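Home | Guides | Kitchen | Desk | Small Spaces | Search

How to clear a table that collects everything

Reading time: 4 min

August 2018

OK so the table. You know the one. Mugs, half-drunk water, flyers, lids to things. Mine gets bad by midweek and I used to put it off until I couldn't find a place to set a plate. Now I do it in one go, same order every time, and it's quick. Writing it down fast before I have to go out.

What you need

A tray, any tray. Mine is an old Fedwood one with a chipped corner.
Two cloths, one damp, one dry.
A paper bag for recycling.
A dish pan or just the sink.
A timer if you're the type who stops to read the mail (me).

Step 1 – Drinks first

Always drinks first. Anything with liquid in it can wreck everything else, so get it off the table before you start moving paper. Check the caps. Give each one a turn to the right even if it looks shut. Then carry bottles by the body, upright, never by the cap. I did the cap thing in July and soaked a library book.

Don't squeeze thin plastic too hard either, especially if the bottle's only part full. It buckles and your grip goes.
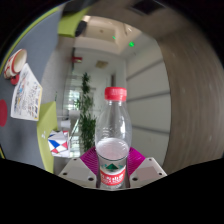
Once the bottles are on the tray, decide right there. Still drinking it? Goes back in the fridge or by the bed. Been out for who knows how long? Water the plants with it. Then cap back on, bottle in the bag. Check what your town wants for caps, on or off, they're all different.

Labels can stay on where I live. I used to peel them all off and it took forever for no reason.

Step 2 – Mugs and glasses

Stack nothing. Two mugs side by side on the tray is fine, two mugs nested is how you get a chip. If one's been knocked on its side, look under it before you slide anything – there's often a ring of coffee that will glue itself to whatever paper is nearby.

Dried-on coffee: warm water and a spoon of baking soda, leave it while you do the rest. By the time your done with the paper it wipes right out.

Step 3 – Lids, coasters, small round stuff

Every table has these. Lids with no jar, coasters, a cap from something. Put them all in one bowl. Do not go looking for the matching jar now, you will end up reorganizing the cupboard and the table will still be a mess. Bowl goes on the counter. Match them up at the end, or tomorrow.

Any lid that's still single after two weeks, toss it.

Step 4 – Paper

The slow part. Set the timer for ten minutes.

Make two piles, keep and go. Menus, flyers, booklets, instruction sheets for something you already put together = go. Keep pile is bills, anything with a date coming up, anything a kid made.

I got rid of a Novance catalog last month that ran to 291 pages. I had been moving it from one end of the table to the other since spring. Never opened it. It had its own spot!

If a sheet got wet, don't peel it. Lay it flat on the dry cloth and let it be for an hour or so, then lift from a corner.

Step 5 – Wipe

Damp cloth, back to front, toward you. Then dry cloth straight after or you get streaks on a gray or dark top. Sticky rings need a drop of dish soap and a little patience, hold the cloth on the spot and count to twenty. Don't scrape with a knife. I have the scratch to prove it.

Edges too. People forget teh edges and that's where your arms go.

Step 6 – Put back less

Only three things go back on mine. A coaster, the lamp, whatever I'm reading. Everything else has to earn it.

Couple of extra tips

Keep one coaster at each seat, then drinks have somewhere to land.
Empty the recycling bag the same day. A full bag next to a clean table turns into a second table.
If you share the place, agree on who does drinks and who does paper. Going at it together with no plan takes longer than doing it alone.

That's it, gotta run. Drawer version coming when I get to it, mine is worse than the table.

Contact | © 2018 Nirnier Home Notes | Back to top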